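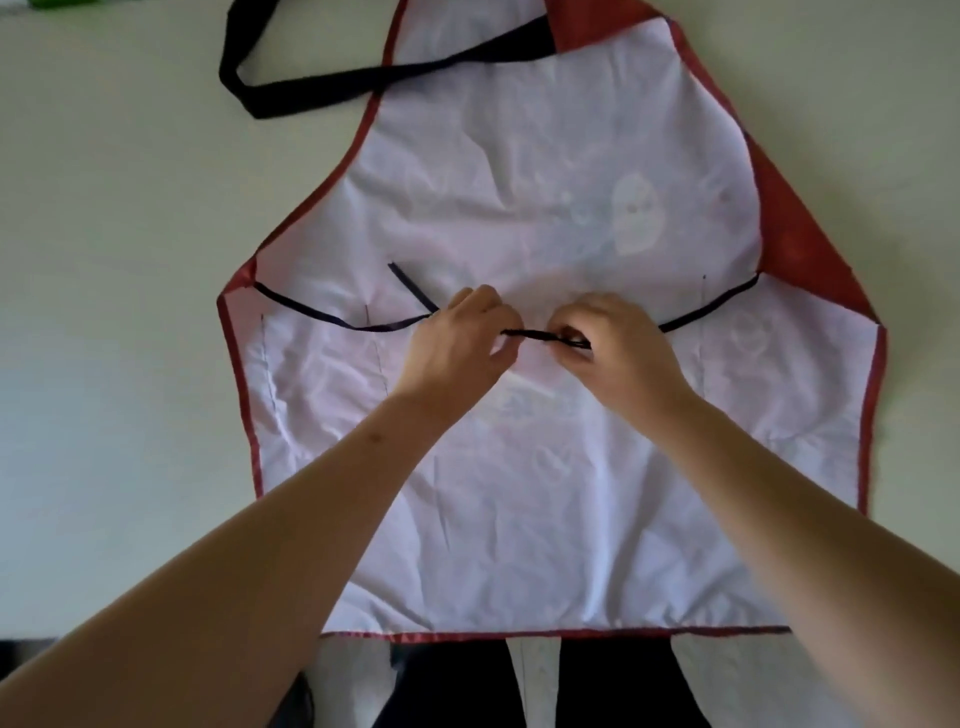 Photo: Lauritsen Sewing Room. Free to reuse with credit.

Flaltasum: notes on aprons, their ties, and how to put them away

README, February release

Welcome, and thank you for stopping by. Flaltasum is a collection of 541 short written notes about aprons: how they are cut and bound, how the straps and ties are attached, how people lay them out, knot them, fold them, iron them and store them. It began as a single notebook kept beside the ironing board at Lauritsen, and it grew the way such notebooks do, with slips of paper tucked in the back and a good deal of underlining. Typing it all up took most of a winter, and we're very happy to have it in a form that other people can search.

What's in the folder

notes.csv — all of the notes, one to a row
terms.txt — the words we use for the parts of an apron
tradton.txt — a separate set of washing notes from the Tradton tearoom, left in their original order
oleo-pattern.txt — cutting and sewing directions for the Oleo bib apron
README.txt — what you're reading now

What each row holds

id: a plain number. Gaps in the numbering are old duplicates that we took out.
style: bib, half, cross-back or smock.
body_color and binding_color: ordinary color words. The apron at the top of this page would go in as white with red.
tie_color: kept separate from the binding, for aprons like that one, where the neck strap and waist ties are black.
task: bind, attach, tie, fold, iron, wash, mend or store.
note: the note itself, anywhere from one sentence to a long paragraph.
source: the notebook, Tradton, or a letter from a reader.

If a field is blank, the writer didn't say, and we left it that way. Please don't read a blank under binding_color as meaning there was no binding!

A few words about words

We had more trouble with the names of things than with anything else. "String," "ribbon," "tape" and "tie" were used quite freely in the notebook, sometimes all in the same paragraph. In the task and color fields we say "tie" for anything that fastens at the waist and "strap" for whatever goes around the neck. In the note field we kept whatever the writer wrote, so if you are searching for waist ties, do try "ribbon" and "tape" as well. "Armhole edge" means the slanting or curved side of the bib, between the top corner and the waist corner. Some readers call this the "scoop," and you'll find that too.

On tying an apron flat

The largest group of notes comes under "tie," and a good many of those concern an apron lying on a table with nobody in it. Our usual way goes like this. Spread the apron with the bib away from you and the hem toward you, and smooth it from the middle outward with the flat of your hand. It doesn't have to be perfect — a few soft wrinkles won't matter. Bring the two waist ties in across the front, one from each corner, and let them hang a little slack. Cross them at the center, tuck one under, and draw the ends apart until the knot sits where you want it. Thin ribbon likes to twist on itself, so run each end between finger and thumb before you make the bow. Leave the neck strap in an easy loop above the bib until the waist is done, then lay it down over the front before you fold.

There are several notes that disagree with this, mostly from people who prefer to tie behind and fold the sides in first. We kept them all. They're good notes, and on a heavy canvas apron we think they may be right.

About the Oleo pattern

The Oleo is a plain bib apron, 30 inches from the top of the bib to the hem, with contrast binding down both sides. The directions assume you have sewn bias binding before. If you haven't, practice on a scrap with a slanted edge, and press the binding in half before you pin it. Ties can be ribbon or self fabric. Cut them generously, because a short tie is a daily annoyance and a long one can always be trimmed.

Known problems

Some of the Tradton washing notes repeat each other nearly word for word.
"Cream," "off-white" and "natural" have not been merged.
Smocks are thinly covered, and we have almost nothing on children's sizes.

Using and adding to the notes

Copy them, print them, pin them up over the machine. We ask only that you mention Flaltasum when you pass them along. New notes are welcome in any form, including a scribbled page. Tell us the style of apron, what the ties are made of, and which task your note belongs to, and we'll put it in with the next release.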